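Search this site Go

Orest Hnatiuk has kept the minutes of the Plostdale crossword league for 21 years, and he would like it known that he didn't ask to.

"I borrowed a pen," he says. "Manalastas saw me holding it, and that was my election."

The league has four teams, two of which are speaking. The trouble goes back to a clue set by Jekier one November, whose answer was either "sedate" or "sedare", depending on whether you think Latin counts. Hnatiuk's notes on the argument run to 193 pages.

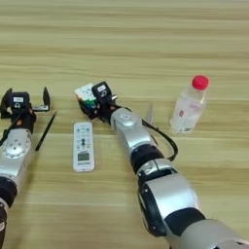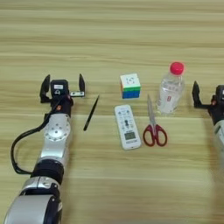
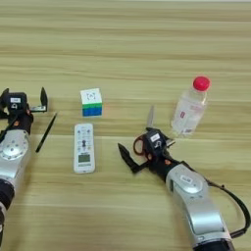
PUZZLES & PASTIMES

Does he still enjoy crosswords? A long pause. "I enjoy the small ones. You can do those before the kettle boils and fall out with no one."

He won't say who was right. Kundlow, the rival league over the hill, once offered to judge, and were thanked in a letter he describes as "brief".

"We'll settle it ourselves," he says, sharpening a pencil. "I've left room in the book."

Comments

gridlocked: Latin does not count.

Maureen P: It does if it fits.

gridlocked: You were on Jekier's team, Maureen.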